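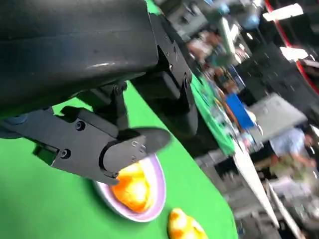 Community Help > Around the House > Kitchen Chores

My mother turns 80 this spring and her hands aren't what they were, so my brother and I have been wondering whether a machine could clear the supper dishes for her yet. Every article I find is either dreamy or gloomy! I'm less worried about plain dishes than about a plate with something still sitting on it, like that lumpy yellow-orange thing right under the fingertip, where you have to decide what gets picked up first and how hard to squeeze. Mom lives alone in Govham and would love to keep her evenings to herself. Is any of this ready for a regular kitchen?

Noemí Nava

Hello Noemí, and bless you for looking out for her. I spent 12 years keeping packing machines running at Trondau, and my short answer is not for supper, not yet. A machine on a line sees the same tray in the same spot all day long and does beautifully. Your mother's table is different every night (mine certainly is).

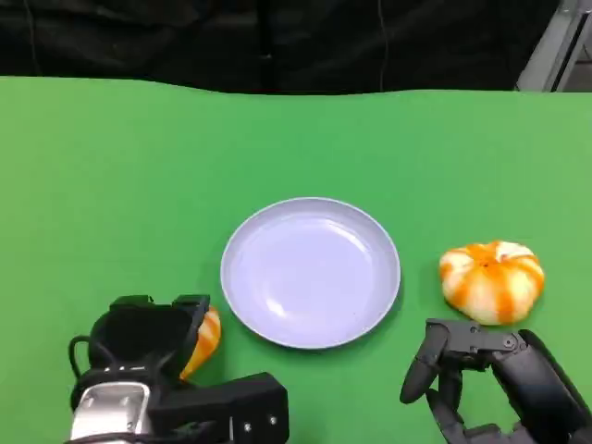
Setting one toy pumpkin beside an empty plate, with a plain green cloth under it and a dark curtain behind, is a fair place to start, but add gravy, a glass and a fork hiding under a napkin and you have a much harder job. I'd put the money toward a dishwasher with a pull-out drawer at waist height, so she needn't bend. We paid 393 dollars to have ours fitted and my wife thanks me for it still.

Emiliano Medrano

robot vacuum works ok for crumbs. dishes no

Hiris

We use cookies to remember your settings. Accept | Manage

Contact us | Copyright Community Help | Back to top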